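# Zeststead Small Fridge Set

Updated Aug 19, 2018 · 17 shares · 3 comments

## What is in this set

Zeststead is a set of 838 short recordings of people who put food into a small refrigerator and take it out again. It was prepared at the Dusik kitchen room. Each recording has a text note in simple English, with the name of the task and the dishes used.

## Tasks

- plate_in: a plate goes from the table to the fridge floor
- plate_out: the same in the other direction
- clear_table: everything left on the table is put away

The clear_table part has 400 recordings. The others are divided between the first two tasks, not equally – please check the index before you make a split.

## Notes on labels

We write "plate" also when the plate is dirty. Food is labeled by color and shape only, as our note writers did not always agree on the name. The door state is "open" or "closed", and half open is counted as open.

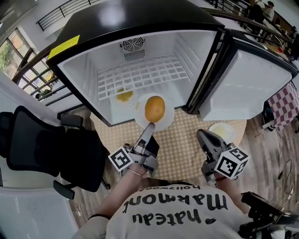
*Two plates in the open fridge, a third one on the dotted tablecloth.*

## Known problems

In 17 notes the words "shelf" and "floor" are exchanged. We will correct this in the next version.

## Comments (3)

**baptista_k**: Are the notes free to use for teaching?

**stalari**: Thank you for the clear index. The link to the second archive did not open for me.

**zeststead**: @baptista_k Yes, please only mention the set name. @stalari The link is repaired now.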